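3.2 What the room does to a joke

I went into this part of the study thinking the material would matter most. I've been going to open mics for years, and I had a pretty firm idea that a good one-liner works anywhere. So we took one short set, written by Kwaku Amissah and kept word for word the same, and had him do it in rooms of very different sizes. The smallest was the back bar at Trusberg, with 66 seats. The middle one was the Kramer, which holds 400, and the biggest was the main hall at Manodier, which takes 2,000 when the balcony is open.

Magdolna Takács and I sat at the back each night with a recorder and marked every laugh we could hear from there. We didn't try to grade how funny a laugh was. We only wanted to know when it started and when it died down, and we compared our notes afterward. Where we disagreed by more than a second we went back to the tape, and Magdolna usually won.

The short version is that laughs in the big hall started later and ran longer. Kwaku felt this before we measured it. He told us he was stepping on his own tags in the balcony room - starting the next line while the back rows were still catching up with the last one. At Trusberg he had the opposite problem. A laugh would pop and be gone, and he'd be left hanging there with a pause he had built for a bigger crowd.

Insult bits were the odd ones out. In the small bar people looked over at whoever was being picked on before they laughed, and that little check made the laugh late. I didn't expect it, and Attila Szalai, who coded the tapes without having been to any of the shows, found the same delay. The laundry routine, which picks on no one, did fine in every room. 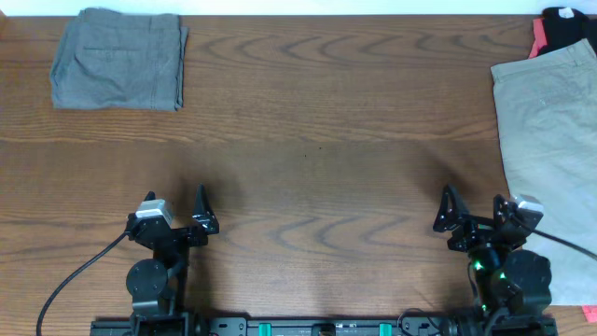
Figure 4. Folded gray pants and partly folded khaki pants on a wooden table.

3.3 Hecklers and how we counted them

We had a harder time with hecklers. Margaux Pichon wanted to count anything shouted from the seats, and I wanted to leave out the friendly stuff. We went with her rule in the end, so a "whoo" counts the same as a real interruption in everything that follows.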